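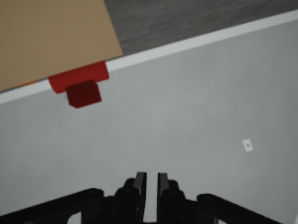 Making marmalade in a small kitchen

23 Jan 2020

The Seville oranges showed up at the Zapata market last week, two crates of them under the table with the potatoes. They are only around for a few weeks in January, and the man at the register never puts up a sign, so I check every time I go past. I bought one bag on Saturday and went back for another after I had worked out how much sugar was in the house.

This is my fifth year of making marmalade. The first batch never set and we used it as syrup on pancakes until spring. The second set so hard that it bent a spoon. After that I started writing things down, and most of what follows comes from that notebook.

The fruit

Seville oranges are sour, seedy and thick-skinned. You would not want to eat one. Regular navel oranges make a sweet orange jam that is fine on toast, but it doesn't taste like marmalade to me. If navels are all you can get, add a couple of lemons and use less sugar.

I use 1000 grams of oranges to a batch, plus one lemon. I tried doubling it two years ago and it took so long to come to a boil that the peel went dark and the whole thing tasted of burnt toffee. Two single batches on two evenings is less work than one big one.

Scrub the fruit in warm water. These aren't waxed as heavily as the supermarket ones, but they are often dusty around the stem.

Cutting the peel

I halve the oranges, juice them, and keep every seed and every bit of membrane. Those go into a square of muslin tied with kitchen string. The pectin is mostly in there, and if you throw it away you will be boiling for a very long time.

Then the peel. I cut by hand with a small serrated knife. Last winter I bought a Zestside, a crank-handled slicer that clamps to the edge of the table. It was fast, but the slices came out in two thicknesses depending on how hard I pushed, and the thin ones dissolved in the pot. It also left a dent in the table. I gave it away in the fall. By hand it takes me an hour with the radio on, and I don't mind the hour.

The peel, the juice and the muslin bag all go into the pot with two quarts of water and sit overnight. I have skipped the overnight soak once and the peel stayed chewy, so I don't skip it now.
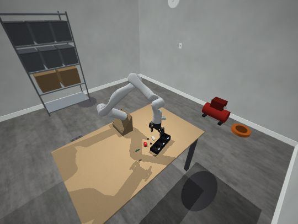
Table by the gray walls, January

The long simmer

The next evening, bring the pot up slowly and let it simmer with the lid half on. It needs two hours, sometimes more. You are waiting for the peel to go soft enough to squash between finger and thumb. Test it properly at this stage. Once the sugar goes in, the peel will not get any softer no matter how long you cook it.

My pot is a wide Laretti that I bought secondhand with a loose handle. A wide pot matters more than a heavy one, in my experience, as the water has to go somewhere. I used a tall stockpot in the first year and I think that was half my trouble. The other half was impatience.

Lift out the muslin bag and let it cool on a plate, then squeeze it hard over the pot. What comes out looks like wallpaper paste. Stir it in. I squeeze for a good few minutes and my hands smell of orange until the next day.

Sugar and setting

The usual advice is two parts sugar to one part fruit. I find that too sweet and take off 200 grams, which gives a softer set and a shorter shelf life. It has always been eaten before that was a problem.

Warm the sugar in a low oven first if you remember. Add it off the heat, stir until you can't feel any grit on the bottom of the pot, and only then turn the burner up. From here it wants a full rolling boil, and it will spit. Wear long sleeves.

I start testing after 10 minutes. Put a saucer in the freezer beforehand, drop a little marmalade on it, wait a minute and push it with a finger. If it wrinkles, you're done. Mine usually wrinkles at roughly 30 minutes, though the second batch this week was quicker. I have a thermometer too, but it reads low and I no longer trust it.
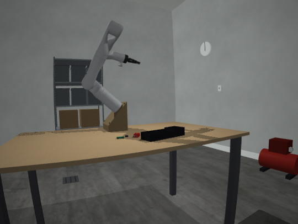 Let the pot stand off the heat for a quarter of an hour before filling the jars. If you pour right away, all the peel floats to the top and you get an inch of clear jelly underneath. I sterilize the jars in the oven while the pot is resting, and boil the lids separately in a saucepan. A wide funnel saves a lot of wiping.

I reuse jars all year round. The best ones are the squat Cesitari olive jars – they have a wide mouth and the label soaks off in one piece. The lids do hold on to the smell of olives, though, so I buy new lids for those.

This year's first batch is a bit dark and properly bitter. The second is paler, with thinner peel, and I think it will be better in a few weeks when it has settled down. I still have six oranges left over, which are in the freezer whole. They can be cooked from frozen, and I will probably do that in March if we run low.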